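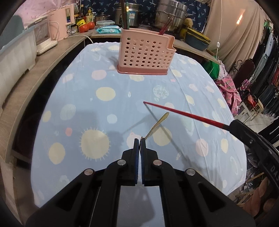 Speaker notes: Cutlery storage in small kitchens
4 min read

Slide 1. Title. Give name (Ulla Engström) and the length of the talk, 14 minutes. Questions at the end.

Slide 2. Scope. Spoons, chopsticks and other long utensils kept upright on or near the eating table. Drawers are out of scope. Knives are out of scope.

Slide 3. Why upright. A drawer insert needs clear space in front of it to open. In the Bukance apartments the table stands against the counter, so the drawer opens 80 mm and stops. An upright holder takes up table area but needs no clearance.

Slide 4. Holder types. Solid cup, wire basket, perforated plastic. Perforated plastic drains through the wall and the floor. A solid cup collects water at the bottom, and wooden chopsticks left in it darken at the tips. Pass the Madeo sample around now. Ask for it back.

Slide 5. Compartments. Two is the minimum. Chopsticks go in one, spoons in the other. Mixed storage makes pairs hard to find, particularly where thin and thick chopsticks are both in use. Bundle spare pairs and stand them at the back.

Slide 6. Stability. Long handles raise the center of gravity. Tilt test: load the holder fully, place it on a tablecloth, tilt until it tips. Cloth matters. Two of the Soken holders slid before they tipped, and the table in the handout lists these separately.

Slide 7. Position. Far end of the table, away from the seated side. Keep cords from counter appliances out of the reach path. Leave the space next to the rice cooker free for the paddle.

Slide 8. Cleaning. Empty the holder, wash at 60 degrees, dry upside down. Check the holes for residue with a light behind the wall. Skip this slide if time is short.

Slide 9. Open points. Child reach height. Holders fixed to a shelf edge. Benkirane has measurements for the second and will send them in June.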